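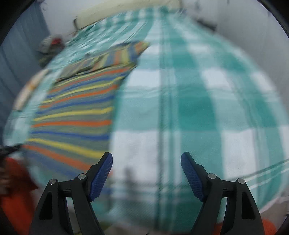
Striped piece on the teal check bed cover

How do I wash and store these two without wrecking the colors?

Precious Salazar
Posted in Laundry and Linens

Quick one, hopefully. Cleaning out the spare room before my sister gets here Monday and I have two things I don't know how to treat. Both came from a church sale in Jadbridge, no tags on either.

First is the bed cover. Teal and white check, fits the bed fine, smells like somebody's attic. There's a seam running across it where two panels got joined and the checks don't quite meet. Doesn't bother me. But the seam is kind of wavy and I'm scared the machine will pull it worse.

Second is the striped thing. Orange, yellow, blue, some duller color in between. Never known what to call it so don't ask lol. It's long and I mostly just fold one end over and leave it on the bed. My real worry is the orange. If it bleeds on the white checks I will cry. 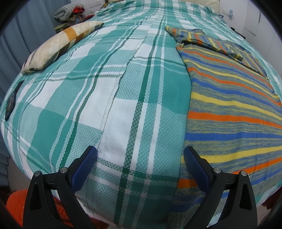 So far I've only aired them out. Window open all afternoon, helped a little. Have not washed anything yet. I've got a top loader (old, no gentle cycle that I trust) and a bathtub. Also a bottle of Tondale wool wash under the sink, and regular powder.

What I need to know:
can they go in together or is that crazy
hot or cold
how do I put them away for summer, closet is small and I've had moths in there

Bed is 66 inches wide if that matters for folding. Thanks, typing this on my lunch.

Jummai Shehu

Not together. Please. Not the first time anyway.

Test the orange before anything else. Wet a white rag, cold water, tiny bit of your wool wash, press it on the orange somewhere at the end and hold. Then same on the blue. Then the yellow. Look at the rag. Any color at all and that piece never goes near your whites, and I'd rather see it at a cleaner than in your tub.

If the rag stays clean -- tub, cold, a capful of soap. Push it down, let it sit 20 minutes, drain, rinse till the water runs clear. Don't wring. Roll it up in a towel and lean on it, then dry it flat. Hanging is what ruins these, they get longer and longer and then you have a scarf for a giraffe.

Check cover: I'd do the tub for that too if your machine is rough. Before you start, run a few hand stitches over any spot on the seam where the thread looks tired. Matching thread, nothing fancy. Wavy is usually just one panel eased in a bit fuller than the other and washing wont fix it or hurt it much. Press it after, from the back, damp cloth on top.

The attic smell might take 2 rinses. Half a cup of white vinegar in the first one. It goes away as it dries.

Storing -- has to be bone dry, give it a whole extra day. Roll the striped one, don't fold it, you get hard creases otherwise. Cotton pillowcase, not plastic. Vacuum the closet corners and the shelf edges first, moths like those.

yeonfan

i just throw everything in cold w/ a color catcher sheet, never had a problem. 3 years of doing it. for moths i use the Pestska cedar blocks, sand them when they quit smelling

Jummai Shehu

Color catchers are fine for stuff you know. No tag, secondhand, I'd still do the rag first.

Precious Salazar

Ok rag test tonight. Will do the bed cover seprately and leave the striped one till after my sister goes. Thank you both!!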